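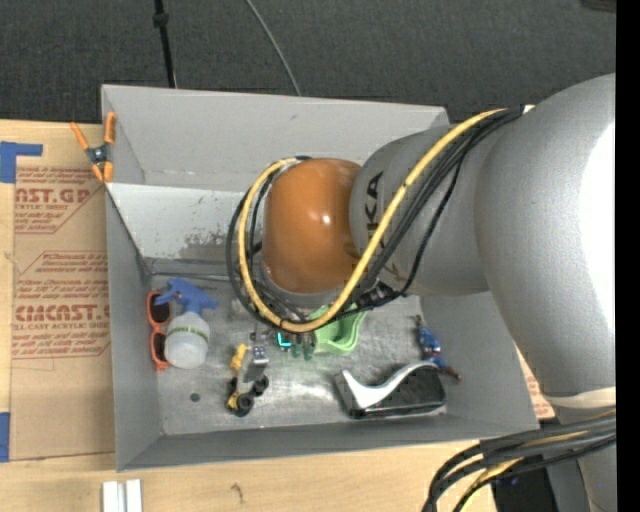 A deep bin on a table is the best thing I ever added to our sorting room, and this section covers getting yours set up before any containers go in it. I've done this at three sites now, and each time the fussy part was the table, so we'll start there. You want a flat top with enough of it showing around the bin that you can put down a pen and a lid. Ours is a light wooden one standing on the dark carpet, and the bin is the big gray open-topped kind with flat walls. Look low down on the rear wall and you'll see a patch of darker scuffs. Those are fine! Marks like that are no reason to swap a bin, and I'll get to the ones that are in the cleaning part below.

4. Setting up the sorting bin

What you need
The bin, empty
A table that doesn't rock
Two damp cloths and one dry one
Mild dish soap
Painter's tape
The container list (Ebise Ambaye keeps the current one in the Szczepańska binder, on the shelf by the door)

4.1 Placing the bin

1. Wipe the tabletop and let it dry.

2. Push down on each corner of the table. If one dips, fold a bit of cardboard and tuck it under that leg. On carpet you may have to do this again after a week, when the legs have settled into the pile.

3. Lift the bin on with a second person, one at each short end. I used to do it alone and drag it the last bit, and my old table has the scratches to prove it.

4. Turn the bin so the side you'll be working from is closest to you, then step back and check that no part of the base hangs over the edge of the table.

5. Run painter's tape on the tabletop along the front two corners, just an L shape at each. If the bin gets bumped you can nudge it back to the tape without measuring anything.

6. Press on the rim with both hands, gently. A little flex in the walls is normal. If the whole bin slides, the base or the table is still damp, so lift it off and go back to the dry cloth.

Note: Any cord that has to pass near the table should go along the floor behind it, with some slack, and never under a table leg.

Caution: Don't sit on the rim, and don't let children climb in. I know, it looks like a fort. The table isn't built for it.

4.2 First load

1. Start small. One or two light plastic containers is plenty for a first go, and the wavy-edged green ones are good to begin with – that outline is easy to pick out against a gray wall.

2. Set each one down on the bin floor with the open side up. Please don't toss them in from across the room (Gareth Bunting, I'm looking at you).

3. Leave a hand's width between a container and any wall. Things pushed up against the sides are a pain to get a grip on.

4. Add more only after you've emptied the bin completely once. Our limit is 56 small containers, and by then you really are digging.

5. Write the load on the container list, with your initials.

Note: Mixed sizes are okay, but put the heavy ones in first. Nothing over 300 grams goes on top of a thin lid.

Caution: No glass in this bin, ever. Glass goes in the lidded Zeltetti crate, see section 6.

4.3 Keeping it clean

1. Empty the bin before you wipe it. Moving things from one end to the other and wiping around them doesn't count, though I've tried to get away with it.

2. Use a damp cloth and one drop of soap. Work from the rim down, finishing with the floor of the bin.

3. Go along any seam in the walls with a folded corner of the cloth.

4. Leave scuffs alone. We scrubbed at one for ages back in May with a scouring pad and ended up with a dull spot that grabs dirt faster than the scuff did.

5. Feel for cracks with your fingertips, mostly at the corners. A scuff feels about the same as the wall next to it, while a crack catches your nail. If you find one, take the bin out of use and tell Wanda Głowacki, who orders the replacements from Wudinell.

For labels and the container list itself, go on to section 5.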